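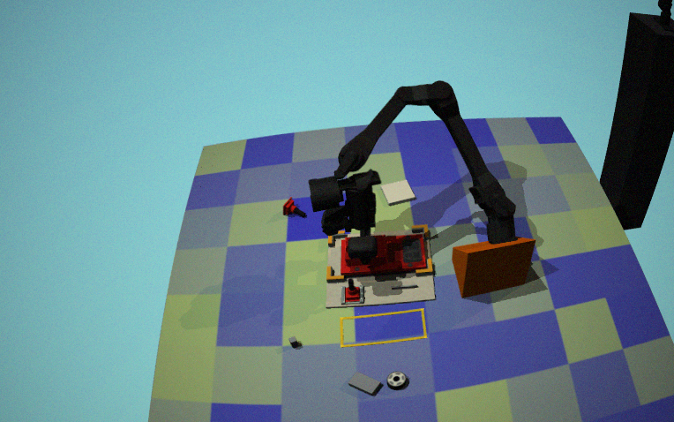 Stevley Bench Kit

Stevley is a simulated assembly kit for robot arms, sold by Testance as a download. Scene, arm model, loose parts, scoring script. No hardware included. First release was put together by Märta Haugland and Murdo Imrie; current version dates from November.

Contents

Checkered floor, flat board, red pieces, a yellow outline on the floor, orange block by the arm. Parts can be shuffled between runs. License covers 100 seats, price 852 dollars. Ships with 3,000 starting layouts, most of them usable.

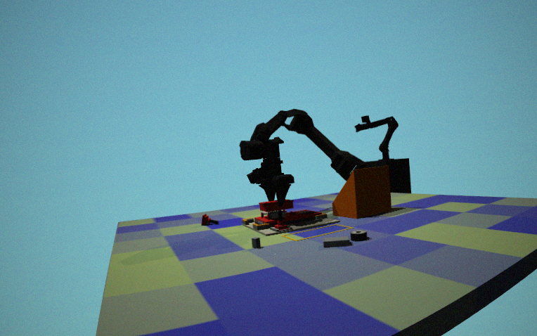
Gripper over a red block, second arm raised.

Reception

Olga Sepúlveda reviewed it for Wallier and liked the setup time, less so the manual (172 pages, no index). Contact between small parts was called "jumpy" in the same reveiw. Later patch helped some. Support is by email only, replies can be slow.

See also: Zapata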